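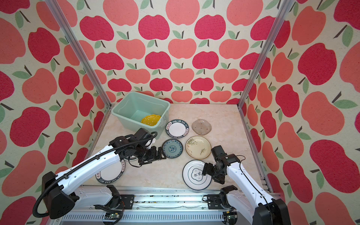 Gwilym Eynon holds that most failed puddings were finished too early, taken off the stove when they looked thick and tasted, an hour later in the refrigerator, of raw flour.

Flandik Culinary Texts > Dessert Production > Part Two: Stirred Desserts > Chapter 7

September 1, 2024
Haf Lewis, Vuvbridge

CHAPTER 7
Starch-Thickened Puddings

7.1 Scope of the chapter

The remark reported at the head of this chapter is repeated in most teaching kitchens in one form or another. It describes a real fault, although it combines two separate ones. A pudding may be undercooked in the sense that its starch has not fully swelled, and it may be undercooked in the sense that an enzyme in the egg yolk is still active. The first fault can be tasted at once. The second appears only on storage, when a pudding that set firmly in the evening is found to be thin the next morning. Both are prevented by the same step, a full boil held for a short time. They are treated separately in sections 7.4 and 7.5.

The chapter covers milk puddings thickened with starch and cooked on the stovetop, with or without egg. Baked custards were covered in Chapter 6 and gelatin desserts are covered in Chapter 8. Rice and tapioca puddings, in which the grain stays whole, are mentioned only for comparison.

7.2 Terms

Granule. The small, dense body in which a plant stores starch. Granules do not dissolve in cold milk. They hang in it for a time and then settle to the bottom of the container.

Slurry. A mixture of starch and cold liquid, stirred until no dry lumps remain. A slurry must be stirred again immediately before use.

Gelatinization. The swelling of granules in hot liquid, with loss of their original structure. It takes place over a range of temperatures, and the range differs from one starch to another.

Gelling, or set. The firming of the cooked mixture as it cools. A hot pudding is a thick liquid. A cold one is a weak solid and will hold the mark of a spoon.

Weeping. The release of liquid from a set pudding during storage or after cutting. The technical term is syneresis.

7.3 The base formula

All the puddings in this chapter are variations on one formula. For 485 g of whole milk, use 25 g of cornstarch, with sugar and salt as given in the individual recipe. The proportion of starch was chosen to give a pudding that can be spooned cleanly and does not stand when unmolded. A molded pudding needs more starch, and a pouring sauce needs a good deal less.

The recipes were tested with Bellis cornstarch in a Voko saucepan with a heavy base. Other brands of cornstarch may be substituted by weight without adjustment. Substitution by volume is not recommended. A spoon dipped into a full box comes out packed, and a spoon filled from a nearly empty one may hold much less.

Flour may replace cornstarch, but it contains protein and other material in addition to starch, and a larger weight is needed for the same thickness. The result is opaque and slightly heavy. Potato starch thickens at a lower temperature, gives a clearer product, and thins noticeably when boiled or stirred hard. It is poorly suited to the method below.

Sugar competes with starch for water. In a very sweet pudding the granules swell slowly, and the finished product is softer than the weight of starch would suggest. Where a recipe calls for a large amount of sugar, part of it can be added after the boil. Acid has a related effect. Lemon juice added at the start of cooking breaks down some of the starch, and for this reason citrus puddings are flavored with zest during cooking and with juice at the end.

7.4 Cooking the starch

The slurry is made with a portion of the cold milk. The remaining milk is heated with half of the sugar until steam rises from the surface. A little of the hot milk is whisked into the slurry, the slurry is poured into the pan, and the heat is kept at medium.

Little happens at first. The mixture then begins to drag on the whisk, usually along the bottom edge of the pan, and thickens quickly from that point. This is the stage at which inexperienced cooks stop. The granules have begun to swell but have not finished, and the pudding at this stage is dull in appearance and chalky on the tongue. Continued heating gives a gloss and a smoother texture. Large, slow bubbles breaking at the surface show that the mixture has reached a boil. They can be hidden by fast stirring, so the whisk should be lifted for a moment to check.

Stirring has to be constant before thickening and gentle after it. Before thickening, it keeps the granules from settling and scorching. After thickening, hard whisking breaks the swollen granules, and the pudding loses body that it does not regain on cooling. A flat-edged spatula is the better tool for the second stage. It also reaches the corner of the pan, where a round whisk leaves a ring of overcooked starch.

Lumps form when dry or partly wetted starch meets hot liquid. The outside of each clump swells and seals the inside. Passing the pudding through a sieve removes the lumps and the starch they contain, and the sieved pudding will be thinner than intended.
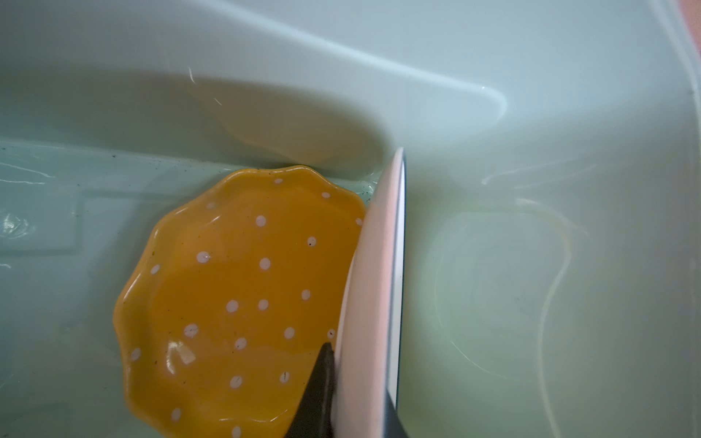
Figure 7.1 Yellow scalloped plate and white plate in shallow water.

7.5 The effect of egg yolk

Yolk adds color, fat and flavor, and some thickening of its own. Used alone, it curdles if boiled. In the presence of enough starch it can be brought to a full boil without visible curdling, and in this chapter it always is.

The boil is necessary because yolk contains amylase, an enzyme that breaks starch into shorter pieces. Heating inactivates it, though more heat is required than the thickening of the pudding would lead one to expect. If the pan is removed early, the enzyme continues its work in the refrigerator. Adding more starch to the recipe does not correct the problem.

Yolks are tempered before they go into the pan. The usual procedure is to whisk them with the remaining sugar and then with a thin stream of the hot mixture. Yolks left standing under dry sugar without mixing form hard specks, which survive cooking and have to be strained out.

7.6 Cooling and storage

The cooked pudding is transferred at once to a shallow container. Butter and vanilla are stirred in while it is hot, and it is then left undisturbed. Stirring during cooling interrupts the set and gives a softer product. This is sometimes wanted, as when the pudding is to be folded with whipped cream.

A skin forms wherever the surface is exposed and loses moisture. Plastic wrap or parchment pressed directly onto the pudding prevents it. Wrap stretched over the rim of the bowl does not, and water collecting on its underside drips back and pits the surface.

Cornstarch puddings should not be frozen. Ice crystals draw water out of the gel, and on thawing the pudding is spongy and sits in a pool of liquid. Products sold for freezing are made with modified starches, which are discussed in Part Four.

7.7 Preparation for the laboratory session

Students should prepare two batches of the base formula with egg yolk. Remove the first from the heat as soon as it thickens. Bring the second to a boil and hold it there as directed in the recipe. Label both, cover them, and refrigerate overnight. Record the following for each batch before and after storage:

Appearance of the surface
Resistance to a spoon
Liquid visible at the edge of the container
Flavor, with any chalkiness noted separately

Recipe 7-A, Plain Vanilla Pudding, follows.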